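Preguntas frecuentes – Prueba electrónica y periciales informáticas
Suwannarat Abogados, sede de Fornville

¿Cuándo conviene aportar un dictamen pericial informático?

Cuando el hecho discutido consta en un soporte digital y la otra parte puede impugnar su autenticidad. Los supuestos más habituales en el despacho son los despidos por uso indebido de equipos, la competencia desleal y las reclamaciones por incumplimiento de contratos de software. Una captura de pantalla impresa se admite como documento, pero su valor decae si se impugna y no hay otro medio que la respalde.

¿Puedo entregar directamente mi ordenador al despacho?

Sí, previa cita. No encienda el equipo ni intente recuperar archivos por su cuenta. El depósito se formaliza mediante acta firmada por duplicado, con indicación de marca, modelo, número de serie y hora de entrega. El horario de recepción termina a las 17:00.

¿Qué es la cadena de custodia?

Es el registro continuo de quién ha tenido el soporte, dónde y con qué finalidad. La ruptura de la cadena no implica por sí sola la nulidad de la prueba, aunque afecta a su fiabilidad y el tribunal la valorará en consecuencia. 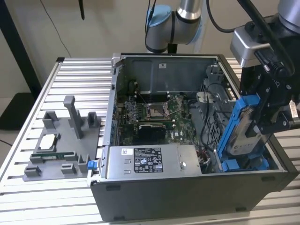
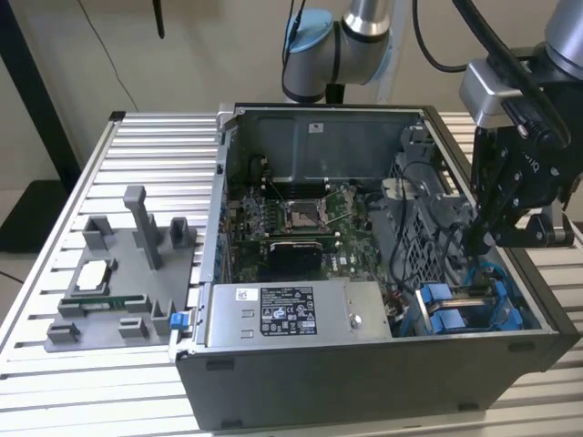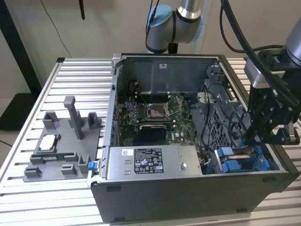
El acta de depósito debe redactarse antes de cualquier intervención técnica y firmarse por el cliente y por quien recibe el equipo. Si el perito necesita abrirlo, se levanta una segunda acta que relaciona los componentes por separado. Un procesador fuera de su zócalo, como el que se ve en la última fotografía junto a un módulo de memoria, se anota en línea propia y no se da por incluido en la mención genérica «ordenador de sobremesa». El mismo criterio se aplica a discos, tarjetas y adaptadores. Las omisiones en esta relación son un motivo frecuente de impugnación.

¿Quién elabora el dictamen?

El perito colaborador es Charoen Nuchit. La dirección letrada corresponde a Theerawat Boonchu, que fija por escrito los extremos del encargo. El cliente puede designar a otro perito, siempre que acredite titulación adecuada a la materia.

¿Cuánto tarda?

El plazo ordinario es de 23 días hábiles desde la firma del encargo. Los equipos cifrados – si no se facilita la clave – quedan fuera de ese plazo y se presupuestan aparte.

¿Qué coste tiene?

La consulta inicial cuesta 98 euros y se descuenta de la minuta si se formaliza el encargo. El dictamen sobre un único equipo parte de 1.131 euros, impuestos no incluidos. La ratificación en juicio se factura por separado.

¿Puede la empresa revisar mi ordenador de trabajo?

Depende de la política de uso comunicada a la plantilla, de la finalidad del control y de su proporcionalidad. Conviene aportar en la primera consulta el contrato, el reglamento interno y cualquier aviso recibido.

¿Cuándo se devuelve el equipo?

Una vez firme la resolución, o antes si las partes lo acuerdan. La devolución se hace contra firma en las oficinas de Fornville o Gilum.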